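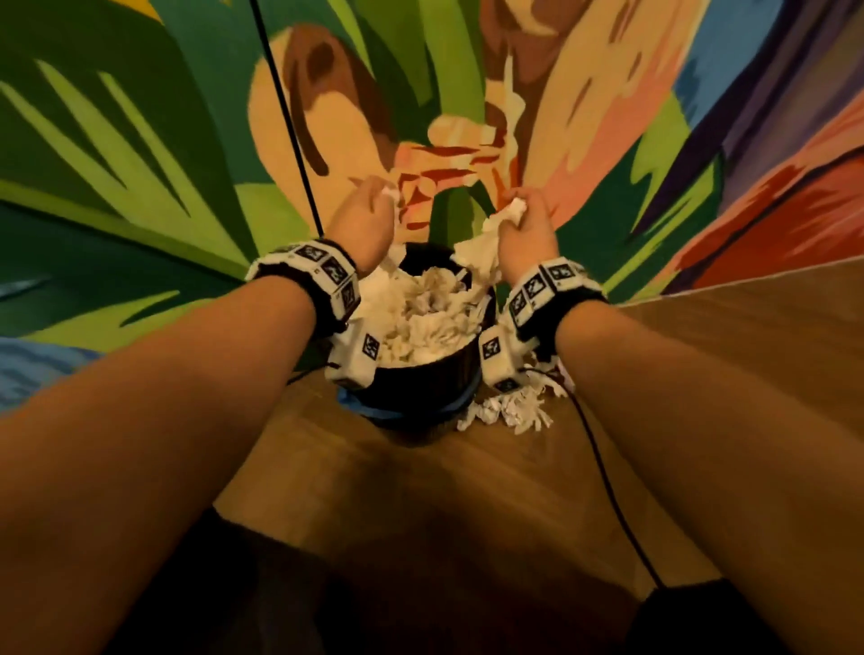 Tearing tissue over the black bucket, with the painted wall behind.

Paper month at the Wadbridge workshop

If you have never spent an afternoon ripping up tissue paper, we can heartily recommend it! April is paper month at Wadbridge, and the tearing has begun in earnest. Every scrap of white tissue and packing paper that you have been saving since the winter is going to become pulp, and the pulp is going to become the big papier-mâché heads for the Ostum lantern walk.

We are making 9 heads this year, which is our most ambitious line-up yet. There will be a heron, a hare, two owls and a very grand pike, and the rest are still being argued over (friendly arguing, mostly). The wire shapes for the owls are already finished and they look wonderful, even with nothing on them.

Tearing is the bit everyone can do, and it does make a difference to the finished thing. Torn paper has soft, ragged edges that soak up water and mash down beautifully. Cut paper stays in stubborn little squares and you find them again months later, poking out of somebody's beak. Pinch, pull, drop it in - you get into a rhythm very quickly, and the chat is excellent.

A few notes for anyone joining in:

Plain white tissue is best. Coloured sheets bleed into the mix, so please keep those for the lantern panels.
Pieces the size of a postage stamp are ideal, but bigger ones are fine for the first soak.
Fluff up the heap now and then so that it doesn't pack down.
Shiny gift wrap won't pulp at all, sadly.

Once torn, the paper soaks for 18 hours before we squeeze it out and stir in the paste. We use the Pimentel recipe, with flour, a spoonful of salt and a drop of clove oil, and it dries hard and smells lovely.

Tearing sessions run for the whole of April from 2pm, and there is room for 30 people at a time. Bags of clean white paper can be left at the Ondimmont Street door any morning before noon. Bring an apron for the paste table, and old shoes if you have them!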